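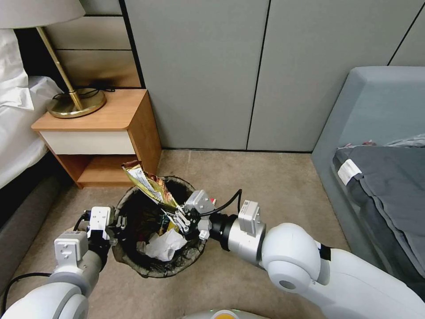

Re: [Madstead-residents] Bedroom trash and liners

To all residents:

Thank you for the questions received after the last notice. The Housing Office confirms the following for Madstead and Undano.

Snack bags and other foil wrappers go in the bedroom bin with general trash. They are not accepted in the recycling containers on either floor. Bins must be lined, with the liner folded over the rim, and may remain on the carpet near the nightstand.

Full liners should be tied and taken to the collection room by 9 p.m. - please do not leave them in the hallway. Each room is issued 2 rolls of liners, and the next issue will be in November.

Delali Arthur
Housing Office, Amoah Hall

On June 10, 2023, the Undano floor representative wrote:
> Several residents have asked whether chip bags can be
> recycled, as the inside looks like foil. Also, are we
> expected to buy our own liners for the bedroom bins?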